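Keeping the Sharps Bins Straight: A Student Project on Small Medical Supplies in a Community Clinic

Final report, second-year placement module
Supervisor: Sachiko Fukuda

Introduction

When I was told that my placement would be at the Grollotcombe clinic, I imagined I would spend most of it watching dressings being changed and perhaps, if I was lucky, being allowed to hold something. What I got was a store cupboard. I say this with real affection, as I grew very fond of that cupboard, and by the end of June I could have found you a box of lancets in it with the light off.

The project set for me was to look at how the clinic keeps and uses its supplies for blood glucose testing: the meters, the test strips, the control solution, the lancing devices and the lancets themselves. These are all small things and fairly cheap taken one by one, and for that reason they are easy to lose track of. The practice nurses had noticed that strips were being thrown away past their date and that, on other days, a room would run out halfway through the morning. My job was to find out how both could be true in the same building, and to suggest something that might help.

Background

A test strip looks like nothing much, but it is fussy. It has to be kept dry, in its own pot with the lid closed, and away from the windowsill. Once the pot has been opened the strips in it have a shorter life than the date printed on the outside suggests, so there are two dates to think about: the one from the maker and the one you ought to write on yourself when you break the seal. The leaflet in the box tells you how long you have after opening, and it differs between makes.

The clinic uses two kinds of meter. The older ones are from Niazi and have been there longer than most of the staff. The newer ones are the Balix, which came in when the diabetes review sessions were moved upstairs. The strips for one do not fit the other. I mention this early on because it ended up explaining a great deal, and I wish I had written it in large letters on the first page of my notebook.

Control solution is the liquid used to check that a meter and its strips are reading as they should. A drop goes on the strip in place of blood and the result is compared with the range given on the pot. It also has a life once opened. In my first week I found several bottles with no opening date on them at all, which meant that no one could say whether the checks being done with them were worth anything.

What I did

I spent the first fortnight simply following the supplies about. I started at the delivery door, went up to the cupboard, and from there to each of the consulting rooms, writing down where things were put and who moved them. Everyone was very kind about having me at their elbow with a clipboard, and I was given a great many cups of tea, some of them by people who I think were hoping I would sit down somewhere else.

After that I did a proper count. I went through the cupboard and the room drawers after the last patient, when I would not be in the way, and noted every pot of strips, its make, its printed date and whether it had been opened. I found 47 pots altogether, of which 22 were open. Of the open ones, only 5 had an opening date written on them. I counted again the following evening, partly to be sure and partly, I admit, in the hope that it would look better. It did not.

I also talked to the staff, using a short list of questions that Sachiko had helped me with. She persuaded me to take out the question asking whether people "always" dated their pots, as she felt it would only teach me who was prepared to admit things to a student. We put in "When did you last find an open pot with no date, and what did you do with it?" and the answers to that one were by far the most useful I had.

What I found

The shortages and the waste came from the same habit. When a room ran low, whoever noticed would go to the cupboard and take what was at the front of the shelf. New deliveries were put at the front too, there being a water pipe behind that makes it awkward to reach the back. So the newest pots went out first and the oldest stayed where they were until they were past using.

The mixed meters made matters worse. Both sorts of strip were kept on the same shelf, and the two pots are near enough in size and shape that a person in a hurry could pick up the wrong one. I did it myself in my second week and had to go back down the stairs with a rather red face. A pot taken to the wrong room tended to stay in the wrong room, in a drawer, unopened. That was how a clinic with plenty of strips could run out of them.

As for the opening dates, the reason given again and again was that there was no pen. I had expected something more complicated. The pots have a glossy label, and ordinary ink wipes off under a gloved thumb before it has dried. The pens that did write on the labels were carried off in pockets or stopped working. Several people told me they had meant to come back and write the date later on.

What I tried

With the practice manager's agreement I made three small changes and left them in place for the rest of the placement.

First, I split the shelf. Niazi strips went on the left and Balix strips on the right, each with its own coloured card along the edge. I asked for new deliveries to be put in from the back, and we swapped to a shallower shelf lower down so that people could reach past the pipe without scraping their knuckles.

Second, I made up a dating label. It is a plain paper sticker with a matt surface and two lines on it, one for "opened" and one for "use by", and it wraps around the pot without covering the maker's printing. I made the first batch on the office printer, and we later bought a roll from a supplier called Sinadix, which was much less trouble.

Third, I looked into pens. I am aware that this sounds a slight thing to put in a report, but it took up more of my time than the shelf did. I tried a number of them on the new stickers and on the bare pots, wearing gloves, and rubbed each mark with a thumb straight afterwards and again a few minutes on. Gel ink was lovely to write with and dark enough to read easily, though it needed a moment to dry even on the paper. Ballpoint was fainter but held at once. Fine marker held on everything, including my sleeve. I did have a soft spot for the gel pens, and would have liked to recommend them, but in a busy room I do not think people will wait for ink.
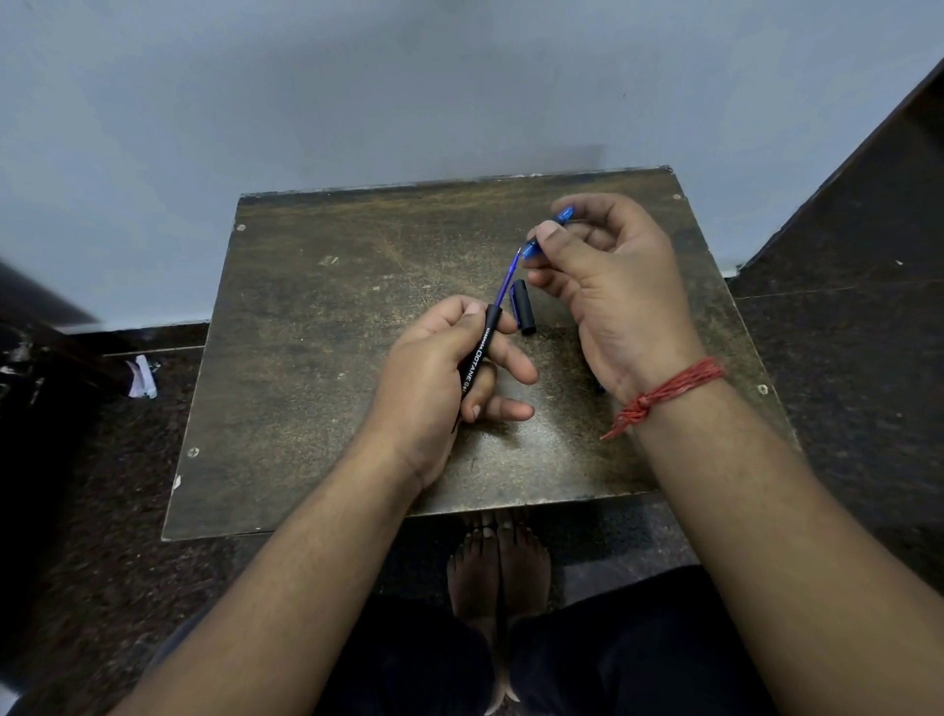
Figure 1. Taking a gel pen apart, with the black barrel in the left hand.

In the end each room was given a ballpoint on a cord, fixed to the drawer where the strips are kept. The cord was Sachiko's idea — she had worked on wards and had strong feelings on the subject of borrowed pens.

Results

I repeated my count in the last week. I had changed a good many things at once and the time was short, so I would not want to make too much of it, but the open pots I found in the rooms nearly all had a sticker with a date that could be read. The exceptions were in the upstairs review room, where the cord had been taken off to get at a jammed drawer and had not been put back. No room reported running out while the new shelf was in use, and I did not find any strips in a room with the wrong meter.

The bottles of control solution were slower to improve. They are smaller than the pots, and the sticker goes round and covers its own first line. I would make a narrower one if I were doing it again.

Limits of the project

This was one clinic and one student. The staff knew perfectly well what I was counting, and I expect that some of the dates were written with me in mind. I was also not there long enough to see a full round of ordering, so I cannot say whether less stock is being thrown away. That would need someone to look again in the autumn, once the present pots have been used up.

I did not look at how well the meters themselves were reading, as this was outside what I had been asked to do.

Recommendations

Keep the two makes of strip on separate halves of the shelf for as long as both meters are in use. When the Niazi meters are finally retired, clear their strips out on the same day.

Fill the shelf from the back and take from the front.

Put a dating sticker on every pot of strips and every bottle of control solution at the moment it is opened, and order the narrow size for the bottles.

Replace the cord upstairs.

Thanks

I am very grateful to everyone at the clinic for putting up with me, and to Sachiko Fukuda for reading this in several drafts, the first of which was a good deal longer. The sticker template and my counting sheets are with the office, in the blue folder beside the printer.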